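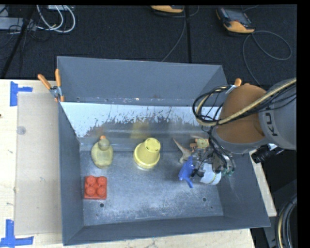

Brisdale Toy Library
Bin and contents check, June 2019
Sheet 336
Checked by: Maëlle Landry
Second pair of hands: Zachary Landry (morning only, he had football)

Marks used: OK, WATCH (fine for now, look again next month), OUT (off the floor today), ASK (I don't know and want somebody else's opinion).

I've put my comments straight under each line this time. Rosaire said the last sheet was all ticks and she couldn't tell what I'd thought about anything, which is fair enough!

PART A. THE METAL BIN

A1. Bin stands flat on the table and doesn't rock
OK
Leaned on all four corners. It's a heavy old thing and the table doesn't mind it. Please still lift it with two people. I did it alone in May and felt it for days.

A2. Top edges, all the way round
OK
Ran a cloth round first and then my fingers. The cloth didn't catch. The low side is the one the children lean their arms on, so I went over that one twice.

A3. Inside of the tall sloping wall
WATCH
It's the lower part of the shiny panel that bothers me. The bright surface has gone ragged along the bottom and it's all dark and brownish patches with dull grey metal showing through. Tyson reckons it's only looks, and he may well be right, he knows far more about metal than I do. I rubbed it with a white tissue and nothing came off, and then I pressed a strip of sticky tape on and pulled it away, and nothing came off on that either. So I'm happy for it to stay out this month. If you find even a speck on the tape next time, mark it OUT and ring me.

A4. Floor of the bin
OK
Scuffed and scratched all over, but they're fine scratches and I couldn't feel a burr anywhere. It's looked like that as long as I've been doing this.

A5. Holes in the floor
WATCH
One at the lower left, one at the lower right if you stand at the low side. Both small and round. The question on the form is "could a finger get stuck?" and my own little finger doesn't go in, but mine isn't three years old. Could whoever does the next check bring the finger gauge back from the Friesen Road cupboard? I'd also like to know whether we could just plug them with something.

A6. Dark spot near the left hole
ASK
Could be a mark, could be a dent, could be the start of something. I've drawn a pencil ring on the plan at the back of the folder so we can tell if it grows. Szabolcs, would you have a look when you're in?

A7. Bin wiped out before toys go back
OK
Done with the Kaltine spray and rinsed with plain water after. Please do rinse, it leaves a film otherwise and the toys go tacky.

PART B. WHAT LIVES IN THE BIN

I didn't do all 78 toys on the list, only the ones that were in the metal bin this morning. The soft toys and the puzzles are on their own sheets.

B1. Yellow squeeze bottle
WATCH
See-through yellow, orange tip. The body is fine, I gave it a good hard squeeze and listened for air round the neck. What I want watched is the tip. I pulled and twisted it and it stayed put, but it's small and I can't imagine it not being chewed at some point. Pull it every single time, please, don't just look at it. If it comes off, the whole bottle goes. And no filling it with washing-up liquid for bubbles, however nicely they ask!

B2. Red building block, square, four studs
OK, with a note
Nothing wrong with the block itself. Corners good, studs good. But it's on its own, and a block on its own ends up under a foot or in somebody's pocket. It ought to go home to the brick tub in the end room, and the metal bin isn't the brick tub. Zachary has offered to do a round of stray bricks for a biscuit.

B3. Yellow cup
OK
Rim is nice and thick, no splits. There are little slots in the base, so it's hopeless as a drinking cup, and I'd like it to stay that way in everyone's minds (last summer somebody gave it to a toddler with squash in it, and you can guess). I poked a pipe cleaner through the slots and got a bit of fluff. Pipe cleaners are in the drawer under the till.

B4. Tan figure with the long pointed bit
OUT
Sorry, I know it's a favourite. The figure is slender and so is the long part that sticks out, and I kept picturing a child falling on it. I bent it gently and it's stiffer than I'd like. We've had it out on the floor with the under-threes because it's small and looks harmless. I've put it on the office shelf with a label on. Rosaire can decide whether it goes in the over-fives basket or goes altogether. My vote is over-fives.

B5. Small orange and yellow toy, speckled
ASK
Are the dark speckles on the yellow part meant to be there? I scrubbed one with a toothbrush and it didn't shift, so I think it's how it was made. If anyone remembers this one arriving, tell me. It also goes in the choke tube test, which I couldn't do as the tube's at Friesen Road too (everything is at Friesen Road).

B6. Blue plastic thing
ASK
I'm calling it that as I have no better name. Bright blue, odd shape, with a thin part like a leg. Is it a piece of something bigger? If it is, we may have a set somewhere with a bit missing. No cracks where the thin part joins, I bent it both ways. Keep it by until somebody claims it.

B7. White ball with stitching
OK
Went round the seam with my thumbnail and nothing lifted. It's a ball for rolling, or for outside. There's a window two steps from that table and the pane cost us 200 pounds last time.

PART C. ROUND THE TABLE

C1. Table top, splinters
OK
Pale wood, wiped down, palm of the hand over all of it. I did the underside edge as well where the small ones hold on.

C2. Walkway behind clear
OK by the time I left
Two pushchairs and a scooter when I got here.

C3. List on the wall matches what's in the bin
No!
The list still says "farm animals, large". Kosirent are printing the new labels and they said the end of the month. Until then I've crossed it out in biro.

TO DO

Finger gauge and choke tube back from Friesen Road: Tyson
Look at the dark spot (A6): Szabolcs
Decide on the tan figure: Rosaire
Stray bricks: Zachary, biscuit agreed
Tape test on the sloping wall again next month: whoever has the sheet

Signed M. Landry. The spare key is back on its hook and I've taken the tea towels home to wash.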